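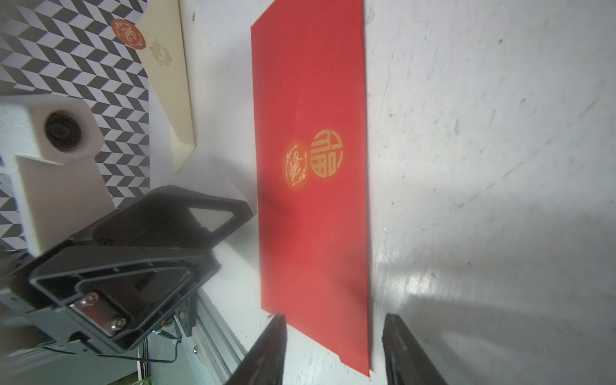 The long red one with the gold 福 on it, and the cream one over on the chevron.

Reading time: 5 minutes

I have a problem with envelopes. I should probably get that out in the open, as anyone who has been in my spare room knows it already (the desk drawer in there hasn't shut properly since we moved to Orstead).

It started with not wanting to throw away nice ones. Then I began buying them, one or two at a time, whenever I was near a stationery shop, and then in packets. Now I have a shoebox for the plain ones, a biscuit tin for the fancy ones, and a carrier bag for the ones I haven't been brave enough to sort. Last week I finally tipped the lot out on the bed and had a go at it, and because I can't do anything without telling you lot, you're getting a blog post.

Let's start with the red, because it's my favourite. It's a proper deep matte red, no shine to the paper at all, and long and narrow so it feels like a bit of an occasion before you've even opened it. The gold seal in the middle has the character fu on it, which means good fortune or blessing, and you'll see it on doors and windows and sweet tins all over the place at Lunar New Year. Next to that there's a smaller orangey-gold round with a white monogram and a little wreath of leaves. I'm very fond of that wreath. It's tiny and thin and somebody went to the trouble of drawing it.

If you've never given a red envelope, they're for money, mostly, handed over at New Year and at weddings and when babies arrive. The first time I was given one I was about to rip it open on the spot and got a very gentle hand on my arm. You wait! You say thank you, you take it with both hands, and you open it later at home. I've also been told to use crisp new notes, to avoid anything with a four in it, and to go for even amounts. I once queued for ages at the bank for new notes and the man behind the counter gave me a fiver that looked as if it had been through a tumble dryer. I took it back. I have never felt so bold.

A long one is lovely because the notes go in flat. The short ones I bought from a shop called Csonka (down the steps by the old arcade, mind your head) are sweet, but you have to fold everything in half and then they bulge, and the flap pings up again an hour later. I've still got a stack of those. I use them for seeds now, which works surprisingly well, apart from the time I gave my neighbour what she thought was a present and it was beetroot.

Then the cream. I'd call it the quiet one. It has a round orange seal with a white monogram up near one end and faint gold script beside it, the handwritten sort of lettering, and I go back and forth on whether I like that. In some lights gold on cream just disappears. You tilt it and there it is, you tilt it back and you've got a plain envelope. But for a wedding, or a thank you to somebody who'd be embarrassed by a fuss, I think it's spot on. I'd want to put a letter in it, a real one with crossings out.

Which brings me to sealing. I have tried all of it. Wax is gorgeous and I am terrible at it. I bought a kit from Skuteo with a little spoon and a stamp, and my first go looked like something you'd find on a pavement. My second was better but I'd got the stamp upside down. Also, wax doesn't always get on with the post, so if you're sending one, put the whole thing inside a boring outer envelope or expect crumbs. Stickers are far less romantic and I use them nine times out of ten. You want one big enough to cover the point of the flap with some to spare, and you want to press it down with the back of a spoon. Not the wax spoon. Ask me how I know.

As for storing them, I've settled on this, after the great tipping-out:

Long ones lie flat in the bottom of the drawer with a sheet of card on top so the corners don't lift. Small ones stand up in the biscuit tin like index cards. Anything red goes away from anything pale, as I had a nasty experience with a damp windowsill and a cheap red packet that turned three white envelopes pink. And anything with a flap that's already gummed stays well away from the bathroom side of the wall.

The drawer now shuts. I opened and shut it several times just for the pleasure of it, and then found another bundle behind the printer, so the carrier bag lives on.

I've promised myself no new ones until the tin has gone down a bit. There is a paper fair coming up at Ultedura, though, later in March, and last year they had a table of nothing but handmade envelopes with patterned linings. I only want to look. I'll take a small purse.

If you've got a good way of keeping gold lettering from rubbing off, do leave me a comment. I've tried tissue between each one and it slides about and drives me up the wall. And if you're one of the people who wrote in about lining envelopes with old maps, yes, I'm having a go, I've just got to find a map I can bear to cut up.

Recent posts

Old maps, blunt scissors
A rainy morning at Csonka
Beetroot, and how to label your seeds
My first wax seal (look away)
What I keep in the biscuit tin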